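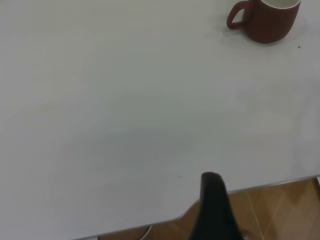 The Hameck High School robotics club measures its progress in mugs. A season used to mean building a machine that could throw foam balls across a gym, and the trophies from those years still line a shelf outside the front office. Last February the club dropped the ball-throwing league and took up what its adviser, Chang-ho Gil, calls kitchen work: get an arm to find a cup, pick it up and put it somewhere else. The cup is dark red with a white inside, and it sits on a bare white table a good reach away from the black finger of the gripper. On paper, this is a very easy job. There is one thing to grab, it has a handle, and nothing on the tabletop stands in the way.

I came prepared to be won over and mostly wasn't. The club's flyer says students "teach a robot to think." What I watched over two afternoons was teenagers steering an arm by hand, again and again, so that a program could later copy what they did. They have recorded 1,611 of these runs. A sophomore showed me the log, a long spreadsheet with a column for notes, and the notes were the best part. "Bumped it." "Came in too low." "Handle facing wall, forgot to turn."

Gil taught shop for years before he took over the club, and he doesn't oversell it in person the way the flyer does. When I asked what share of the runs the program could repeat without help, he said it depended on where you put the mug. I asked him to put it somewhere new. He moved it a hand's width toward the corner, and the arm closed on air.

"It'll get that one next week," he said. Maybe so. The students had already started recording more runs with the mug in the new spot, which struck me as a slow way to learn what a corner is.

The money is also worth a look. Dondard, a local packaging firm, paid for the arm, and its name is on the club shirts. The school board was told the program would prepare students for jobs in automation. Of the 14 students in the club, I found two who could explain what the training software did with their recordings. The rest were good drivers – patient and steady – and they knew it.

One of the two, a senior, had rewritten the part of the code that throws out bad runs. She thought the club kept too many of them. She had brought this up at three meetings and expected to bring it up at a fourth.

The fall showcase is open to parents, and the arm will move the mug from one side of the table to the other. Gil plans to mark the starting spot with tape.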